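Shakedown notes on the Vutora, now that Haiyan Kong has driven it on gravel and on tarmac with the same dampers. Long thread, mostly about suspension.

Car first. Front-wheel drive, standard block, dog box, plated diff. Weighed 539 kg over the front axle with a full tank and no crew. That is more nose than we wanted, and it explains most of what follows.

Day one was the forest loop at Nollholm. Loose top layer, hard base, a lot of camber in the road. Front springs as supplied. The car pushed wide on every slow hairpin until Haiyan got the handbrake in early.

We took 2 mm of toe-out off the front and went down one step on the rear bar. Turn-in was no worse and the car stopped wandering on the straight. I had expected to lose more at the first corner.

Dampers are Skalura three-way. High-speed compression was far too firm as delivered – the car skipped over the braking bumps and locked the inside front. Four clicks softer and the pedal became usable.

Rebound we left alone. One change at a time or the notes are worthless.

Day two, tarmac, the Tang hill road. Ride height down, stiffer springs, gravel guards off. Changeover took most of the morning as one top mount had seized on its stud. Copper grease next time.

Brake temps are the open question. Paint on the front discs had turned all the way to the top band after roughly 200 seconds of downhill running. Rears hardly marked. Bias is too far forward. 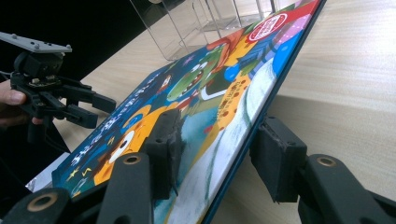

Moved the bias two turns rearward and ran the same section again. Fronts came down one band, rears came up one. Haiyan reported a slight rear step under trail braking, nothing she couldn't hold.

Ducting is next. The current hose has a tight bend behind the bumper and I doubt much air reaches the disc. New backing plates are being cut.

Diff ramps stay as they are until the ducts are on. She wants less lock on the way into a corner, I want one more gravel run before opening the box.

Next test is in July, Nollholm again, same loop and same tyres. Will post the click settings once I have typed them up.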